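Setting up the Grurdale paired hand grippers for table work

This guide covers the first session with the Grurdale pair, sold by Kalogeropoulos as a kit for recording hand demonstrations. It assumes you have unpacked the case, charged nothing (the grippers draw power over their cables) and installed the Alach recording software on the computer you plan to use. Allow an hour for the first setup. After that it takes a few minutes.

What you need

The two grippers and their cables
A table you can reach across without leaning
Black tape for floor marks
A soft brush and a dry cloth
A screwdriver that fits the pad screws
Spare finger pads (the kit price of $213 per gripper includes one set)

Step 1: Place the table

Put the table where you can walk to the near edge with nothing behind your feet. Leave the far side clear of chairs. If you work at more than one station, put a number on the floor next to each table in tape, large enough to read while standing. Use the same number in the session name, or you will be sorting files by hand later.

Step 2: Run the cables

Each gripper has one cable, and it leaves from the back of the handle. Let it fall past your wrist and over the side or front of the table. Do not bring it across the middle. Leave enough slack to reach the far corners with both hands. If you feel a tug at full reach, you need more slack.

Step 3: Check the pads

Turn each gripper over and look at both fingers. Brush off lint and crumbs. Press down any lifted edge and see if it stays flat. A pad with light scuffs is fine to use. A pad with a flap at the tip can catch on thin items such as bags and labels, so swap it before a long run.

To swap a pad, take out the screws, slide the old pad off and set the new one in the same direction. Tighten the screws until they stop and no further. Trim loose threads with scissors. Pulling them tends to make the tear longer.

Step 4: Zero the jaws

Open the Alach software and choose Jaws, then Zero. Close the left gripper fully, hold for 6 seconds, and let it open. Do the same with the right. The open reading should come back to the same value each time. If it drifts, check the linkage for dirt and zero again. Our right unit needed two tries. The left was fine on the first.

Step 5: Pick a practice object

Start with something light that has a firm shape. A lidded plastic box works well, as it can be held by the body, the lid or the latch. Clear plastic is harder to judge by eye than solid colors, so practice with a solid one first if you are new to this. Set the object past the middle of the table so that both hands have room in front of it.

Step 6: Record

Start with both grippers open and held over the near edge. Press record, wait one second, then move at the speed you would use for a normal chore. Do not stop to fix a bad grip. Finish the task and record it again. We keep practice sets to seven takes and rest our hands between sets, as the trigger is stiff for the first week.

Files save to a folder named Grarkolari unless you change it in the settings. Ours held 1784 clips by the end of July, and the program still opened it without a delay.

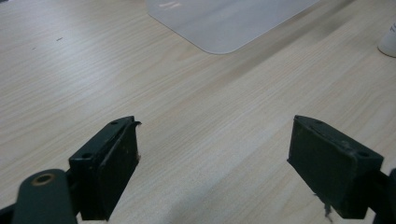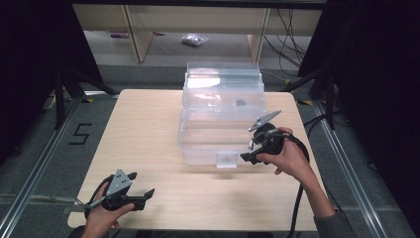 First, the finger pads with the jaws open over the table; second, both grippers in hand with a clear plastic box on the table.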